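Progress report to the Wirkar Fund
Truck crash legal help line, second period
From: Ayanda Chauke

Hi Benedicta,

I promised you something shorter than last time, so let me get right to it. The help line took 3,503 calls this period, and most of them came from people who'd been hit by a commercial truck or had a family member who was. I'm thrilled with that number (and a little tired from it!). Mohammed-Awal Kpodo ran the evening shift nearly the whole way through, and he'd like you to know the new headsets are great.

What people ask hasn't changed much. They want to know who pays, how long it takes, and whether they have to talk to the trucking company's insurer when it calls the next morning. We still don't give advice on a specific case over the phone. We explain the steps and hand folks to a lawyer on our referral list when they need one.

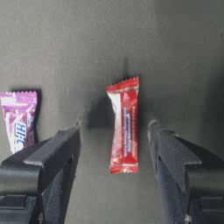 Why do callers need to move so fast after a truck crash?
A lot of the useful evidence sits with the carrier: driver logs, inspection records, the data from the truck itself. Some of it only has to be kept for a limited time, so a lawyer will usually send a letter early on asking the company to hold on to everything.

We've put that answer on the front of the new handout, which Vilmos Katona rewrote from top to bottom in April. We printed 200 copies as a trial run and they went out through the Acheampong clinic and the Esadell tow yard. The tow yard was Kekeli Eshun's idea, and I wish we'd thought of it sooner – people go there to get their stuff out of the car and they've got a million questions.

The referral list grew by 6 lawyers, and two of them take cases in Spanish. We did lose one office that stopped doing trucking work, so there's a gap in the north end of the county I'm still trying to fill.

On the not-so-great side, the Preltell phone system dropped calls on and off for a couple of weeks. It's fixed now, but I'd like to move some of the travel money over to a backup line if you're okay with that. 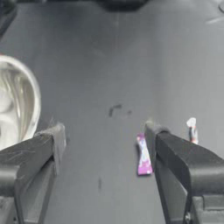

What's next

Kekeli is setting up a Thursday walk-in hour at the clinic, starting at 4 p.m. Vilmos is working on a one-page sheet about leased trucks and owner-operators, where it gets messy figuring out whose insurance applies. I'll send the spending sheet separately once I've matched up the last printing bill.

Call me if anything looks off!

Ayanda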